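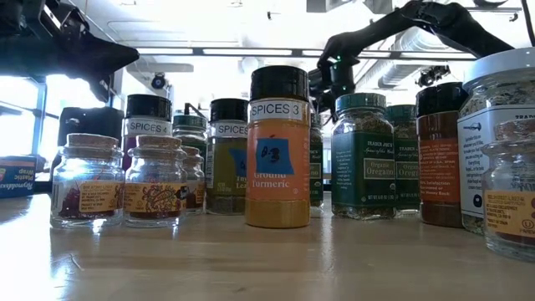 Spice Sorting Helpers Wanted - Trunis Shared Kitchen

We are a small shared kitchen and we are looking for four people who like order and know their spices, or wish to know them better. The work is paid by the hour and lasts until the end of June.

Over the years our members have brought many jars and bottles, and each of them had their own way of storing. Now we want one system for everybody. Every bottle gets a white sticker with the word SPICES and a number, and the same number goes into the kitchen book. We have made a start with the turmeric and its neighbours, but there are 160 containers on the list and most of them are still waiting.

Your tasks:
Checking the dates and the smell of each spice
Putting on stickers and writing the book
Wiping shelves and lids
Handling the small jars with cork tops with care - a cork breaks easily if you twist it
Telling us what must be bought again

You should be able to read small print and write clearly by hand. Experience in a kitchen is welcome but not necessary. Please do not apply if you have an allergy to mustard, sesame or celery.

We offer one shift of four hours each week, a warm lunch, and a bag of our Hesatine tea mixture to take home.

Please write a few lines about yourself and leave them at the Ika shop, 14 Chornovol Street, or put them in our letter box at number 164. The last day for applying is January 30, 2025. We answer every letter.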